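What I kept when I cleared out the closet

I moved to a smaller apartment in September and had to get rid of a lot of clothes. The old place had a walk-in closet. The new one has a rail and 3 drawers, and one of those sticks.

I started with a rule I got from my friend Effie, which was to let go of anything I hadn't worn in a year. It worked fine for pants and sweaters. I filled two bags the first evening and felt pretty good about it. Then I got to the T-shirts and slowed way down.

I had 44 of them. Some came from jobs, some from races I walked more than ran, and a few from bands I stopped listening to in college. Hardly any had been worn in the past year, so by the rule they should all have gone. I put the rule aside at that point.

What I did was sort them by whether I could remember getting them. A lot of the work shirts I couldn't place at all, and those were easy. I gave a pile to Beca Jenkins, who cuts them up for rag rugs. She likes the thick cotton ones and won't take anything stretchy. The thin ones went to the thrift store on my way to work.

That left 20, and I still only had the one drawer for them. I tried rolling them, which people online swear by, but mine came undone every time I pulled one out. Folding them in thirds and standing them on edge worked better.

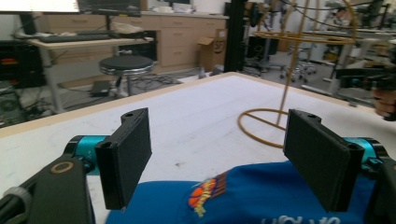 The other thing I learned is to wash everything before deciding. Shirts that have been at the bottom of a pile for years smell like the pile, and I nearly threw out a couple of good ones for that reason alone. Cold water, inside out if there's a print, and no dryer. Heat is what cracks the lettering.

I haven't dealt with the coats yet. There are 7, and they're on the back of the bedroom door, so the door doesn't close all the way. Effie says to start with the ones that have broken zippers - that would be four of them.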